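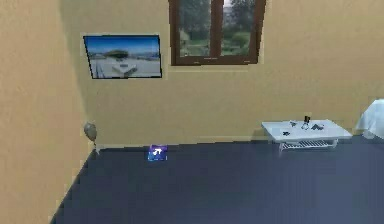
5 Apr 2018, sim notes, head camera comparison

OK, so I finally got both camera setups running in the same simulated apartment, and I want this written down before I forget which config was which. The two candidates are the Jelby (wide lens, lower resolution) and the Pluvov (narrower, much nicer depth). Same virtual base, same mount height, same pitch. The controller is our usual Ghoneim branch with the planner turned down to a crawl so I can step through it.

First test was the boring one: park by the furniture, look across the floor, find the things worth picking up. The small blue and purple box lying on the floor by the back wall is a great target, bright against that dark navy floor, and both cameras got it on every run. The coffee table is where they split up. Jelby finds the black upright thing on top no problem but misses the clear glass right in front of it (of course it does!). Pluvov gets a ragged little outline of the glass, enough to make me hopeful, and then drops it as soon as the base turns. I also had to mask out the framed picture on the wall, the detector kept calling the bit of landscape in it a window. The real window it ignored. Sigh.

Then the doorway, which I'd been dreading.
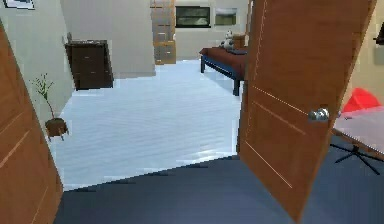 Jelby was the clear winner on this part. With the wide lens I can hold both wooden doors in view and still see where the dark floor turns into the pale one, so the base keeps its heading. With Pluvov I had to stop and pan 3 times to get the same coverage. It does see the silver doorknob beautifully, a nice round blob with clean depth, so if we ever get to pulling doors that's the one I'd want.

Weird one: the potted plant past the threshold. Those skinny leaves come and go in the depth map on both cameras, and the costmap flickers with them. I bumped the obstacle padding and it calmed down, but now the planner thinks the opening is tighter than it is. Needs a proper fix.

Batch is some 3,000 frames per camera, saved under Ototport/doorway. Field of view on the Jelby was set to 90 degrees, NOT the default, so check that before rerunning anything.

Still to do: rerun the glass with the lights turned down, try the 2 cameras together (wide for driving, narrow for grasping), and get the arm back in the loop by May.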